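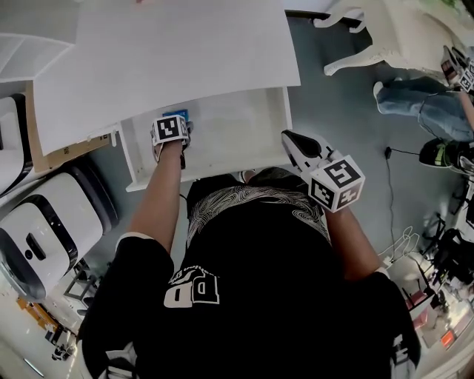
Drawer task at the white desk, cube markers on both wrists.

I have been comparing two hand-held grippers since March, both meant for recording manipulation demonstrations without an arm attached. One is the Drikley, the other is the Skotness. They cost nearly the same once you have bought the spare fingers, and on paper they do the same job: a person holds one in each hand, does a chore, and you get finger opening, wrist pose and wrist video out at the end. The differences are all in the parts that the data sheets skip over.

Tracking first. Both kits ship with printed cubes, one fiducial on each visible face, and both rely on an external camera for the absolute pose. I also run a head-height view, mostly as a fallback for when the side camera loses the markers behind somebody's shoulder. Opening a desk drawer is a bad case for this. The operator bends over, the hands go down and forward, and the side camera gets a good look at an elbow. From overhead the cubes stay readable for longer, but the hand inside the drawer is partly under the desktop for much of the motion, and the pose solver has to coast on inertial data until the cube comes back out.

The coasting is where the two differ most. The Drikley firmware holds its last velocity and decays it, so a hand that pauses inside the drawer appears to drift on for a few centimetres and then snap back. The Skotness marks the samples as invalid and leaves the gap to you. I prefer the second. A gap is easy to find with a script, and I can decide per task whether to fill it or throw the episode out. With the Drikley I had to write a check on acceleration to find the snaps, and the threshold needs retuning whenever somebody fast is on shift.

Cube mounting matters more than I expected. The standard bracket puts the cube on top of the body, which is fine for work on a tabletop and poor for anything with an overhang. Mbali Rampersad suggested moving it back towards the wrist on a short strap. The offset calibration has to be redone each time the strap goes on, and it takes five minutes if the board is already out. Strap slip is the obvious worry. I mark the strap position with a paint pen and check the mark between sets. 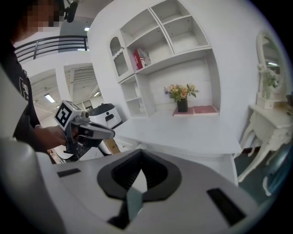 Finger geometry is next. The angled pair I have used for most of this closes at the tips first, then along the pads as you squeeze. That is good for small things lying flat, and fair for drawer fronts with a rim you can hook from above. It is bad for anything soft and thick, where the tips meet behind the object and push it out. The straight pair has the opposite habits. I would not buy either kit with only one set.

Trigger feel is a matter of taste up to a point. The Skotness has a longer pull and a lighter spring, and operators open it wider than they need to, so the recorded opening saturates at the top of the range. The Drikley is stiffer and people complain of sore hands before the end of a session, but the opening trace is much cleaner. I swapped the Skotness spring for a firmer one from Akport, which fixed most of the saturation. It also made the return noisier, and the microphone on the wrist camera picks it up. I don't use the audio so I left it.

Cameras. Both have a wide lens mounted behind the fingers and looking along them, so a fair share of every picture is the gripper's own body. I used to crop this out. I have stopped, as the position of the body is fixed and gives a free check that the lens has not been knocked. If the slots at the bottom move by more than a couple of pixels between sessions, recalibrate. Exposure is the weaker point on both. Ceiling lights and a pale desk will pull the automatic exposure down and the inside of a drawer goes muddy. Lock it by hand on the darkest part of the task and accept that the lights will clip.

Mirrors deserve a line of their own. A carved oval one on a vanity in the same room gave the side camera a second, reversed view of a cube on several takes. The detector on the Skotness rejects reversed codes and carries on. The Drikley one rejected them too, but logged each rejection to the same file as the pose, which broke my parser. Turn the detector's verbose flag off before recording.

For controllers, I tried the Akande box against a plain laptop with a USB hub. The box handles sync in hardware and the two hands line up within 2 ms. The laptop manages it most of the time, with the odd stall when the disk is busy. The box needs its own supply and adds yet another cable to the floor. If you record in one place, get the box. If you carry the kit about, the laptop is good enough provided you do a clap at the start of every file and align on it afterwards.

The count so far is 2642 usable episodes across both kits, with the Skotness ahead on yield for drawers and the Drikley ahead on table work. Most of the rejected drawer episodes failed on marker loss, and the strap mount has brought that down without getting rid of it. Next on the list is a smaller cube with larger borders. The print shop's last batch was glossy, so I am waiting on a matt one.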